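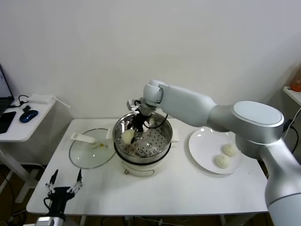

关于我们 > 机构与研究方向

关于 Terkov 实验室

Terkov 是一家做操作任务评测的研究机构,工作内容是判断机器人在家庭和小型车间里能做哪些杂务,做到什么程度,失败在哪一步。我们不生产机械臂,也不销售整机。委托方主要是零部件厂商、系统集成商,以及打算采购设备但拿不准该不该买的小企业。

实验室下设两个组。Skenetti 组负责家务类任务,包括厨房取放、餐具归位、衣物折叠和台面清理。Aksoy 组负责车间类任务,包括上下料、紧固件分拣、线束插接和包装。两组共用一套记录格式和一个数据平台,平台名为 Cloniron,由我们自行开发,目前只供内部和签约单位使用。

我们研究的问题

外界常问:机器现在能不能做家务?这个问题没有统一的答案,因为“做家务”不是一个任务。以蒸包子为例,从锅里取出一个包子放到盘中,是一个动作;连续取完一锅,是一个任务;从加水、上屉、定时到取出、装盘、倒水、擦锅,才是一项家务。很多演示停在第一层,少数到第二层。第三层目前没有哪套我们测过的系统能在无人干预下稳定完成。

车间里的情况略有不同。工件尺寸一致,位置可以用夹具固定,光照可控,所以单个动作的成功率普遍高于厨房。困难集中在换型。一条小批量产线换一次工件,夹具、抓取点和节拍都要重新确认,这部分时间通常不写进供应商的方案书,但在实际使用中占比很高。我们的报告把换型时间单独列出。

为什么从蒸包子开始

家务类任务里,我们把蒸制食品的取放列为基础项目。理由有以下几条。

一,物体是软的。包子表皮受压后会变形,力度偏大留下指痕或破皮,力度偏小则滑落。多指手在这里比平行夹爪有余地,但手指越多,接触点越难预测,控制参数也越多。

二,环境有蒸汽。蒸汽会遮挡视线,也会在镜头上凝结。深度相机在蒸汽中容易出现空洞和漂移点,依赖单帧点云的抓取方案受影响最大。电机、线缆和接插件的防潮也要一并考虑,多数多指手的说明书对此没有给出明确指标。

三,容器有边沿。手指要伸进锅内,又不能碰到锅壁,接近方向基本被限制为自上而下。包子靠近锅沿时,外侧手指的活动空间很小,这是碰撞中止最常见的位置。

四,底面会粘。包子与蒸屉之间的粘连程度每次都不一样,提起时需要的力事先不知道。人会先轻轻转一下再提,目前的策略里很少有学到这个动作的。

五,放置同样有难度。盘中包子越多,剩余落点越少,松手时还可能碰到已经放好的那几个。把取和放分开统计以后,我们发现一些方案的短板在放置一侧,而方案提供方此前只报了抓取成功率。

评测方法

每套系统接受同一套流程。先由委托方人员调试,时间不限但全程计时;随后封存参数,由我方人员按随机顺序摆放物体并开始测试。测试中委托方不得接触设备。出现以下情况记为一次干预:人手接触物体或机械臂、远程改变轨迹、重启任意软件进程。干预之后任务可以继续,但该次不计入自主完成。

判定分为8级,最低一级为未能到达物体,最高一级为完成任务且物体外观合格。外观合格的标准由任务说明书给出,例如包子表面不得有破口,螺钉头部不得有划伤。中间各级对应接近、接触、提起、离开容器、到达目标、释放等环节。这样分级的用意是让失败能够定位。只给一个成功率,委托方不知道该改视觉、改手,还是改控制。

耗时与成功率分开报告。有的系统为了提高成功率,把动作放得很慢,取一个包子的时间足够人装好一整盘。这在家庭里未必是缺点,在车间里则基本不可用。我们不把两个指标合成总分,取舍由使用者自己决定。

遥操作与自主运行分别建档。遥操作的结果说明硬件能不能做,自主运行的结果说明系统会不会做。两者之间的差距是我们认为最有参考价值的数字之一。到目前为止,家务类任务的这一差距明显大于车间类任务。

现有规模

任务库现有17项任务,其中家务类略多于车间类。每一项都有书面的任务说明、物料清单、初始状态定义和判定表。Cloniron 平台上已归档的有效测试记录近2,000次,包含关节数据、力数据、视频和人工判定。判定由2名人员独立完成,意见不一致时回看视频重判,仍不一致的记录予以剔除。

归档记录中失败的比例不低,我们不做筛选。签约单位可以申请查看失败记录,前提是隐去设备来源。

目前的结论

以下是我们对外表述时使用的口径,随测试进展修订,最近一次修订日期为2025年10月13日。

单一物体、单一动作、固定位置的取放,硬件已经具备条件,软件在充分调试后可以达到日常可用的程度。物体位置随机而种类固定时,结果取决于调试投入,不同系统之间差别很大。

多步骤家务中,任何一步失败都会影响后续,整体完成率随步骤数下降很快。多数系统缺少发现失败的能力:包子掉回锅里,手臂仍会空手走完放置动作。我们认为失败检测与恢复比继续提高单步成功率更值得投入。

清洁类收尾工作,例如擦锅、倒残水、清理屉布,目前进展最少。这类任务涉及液体和不确定的污渍,完成与否也难以自动判断。

车间上下料在品种少、批量稳定的条件下可以采用现成方案,未必需要多指手。线束插接仍以人工为主,我们测过的系统在线缆初始形态变化时表现不稳定。

我们不预测家用机器何时普及,也不在报告中使用“接近人类水平”之类的说法。人在这些任务上的表现同样受疲劳、习惯和工具影响,作为基准时需要单独测量。

合作方式

合作分为三类。标准评测:委托方选定任务库中的若干项,我方按既定流程测试并出具报告。定制评测:委托方提出任务,由 Skenetti 组或 Aksoy 组编写任务说明和判定表,双方确认后执行,任务说明在约定期限后并入公共任务库。采购咨询:面向小型食品加工点、餐饮后厨和小批量车间,由我方到现场记录作业步骤,判断哪些环节适合交给机器,哪些不适合。采购咨询的结论经常是暂不采购,费用照常收取。

所有报告归委托方所有。委托方可以公开全文,不得节选成功率单独用于宣传。任务库和判定表的变更记录每年9月汇总一次,发给全部签约单位。

设备要求

送测设备须自带急停装置和控制计算机,并提供线缆长度、底座尺寸及供电要求。多指手须附备用手指或指尖件。涉及蒸汽或液体的任务,委托方应书面确认设备可以在该环境中运行,因受潮造成的损坏由委托方承担。实验台、炊具、餐具和食材由我方准备,同一批次测试使用同一规格的物料。食材测试后统一废弃,不得食用。

首次联系时请写明设备类型、手爪形式、拟测任务以及是否包含遥操作。材料齐全后安排排期,排期以书面回复为准。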